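Skirngate robotics club has moved into its new home for the term, and I popped in one October afternoon to see how they're getting on with their entry for the Skorby Cup. I stayed far longer than I meant to (sorry to whoever was waiting for my copy).
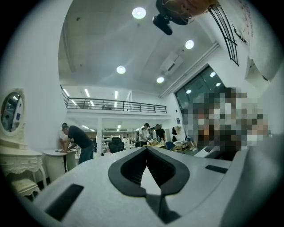 Reading time: 1 min

It's a lovely tall room with a balcony, white walls and, of all things, a fancy white dresser with an oval mirror. Two of the group were bent over the little round table with their heads down, and a couple more were over by the work table, which was covered in bits and bobs. I didn't like to interrupt!

The club's robot is called Grirkora and it has to pick up and sort 145 small objects in seven minutes. Last year's machine dropped loads of them and came away with 1057 points. This time they're after 1460, which would put them through to the final at Rieger Hall, and they've spent over half the term on the gripping side alone. I had a go at the practice course myself and I was hopeless, so I've got a lot more sympathy for the robot now.

New members are welcome, and you don't need to know any coding to join – I was told that three times before I'd got my coat off. Sessions start at 4.30pm and there's usually cake.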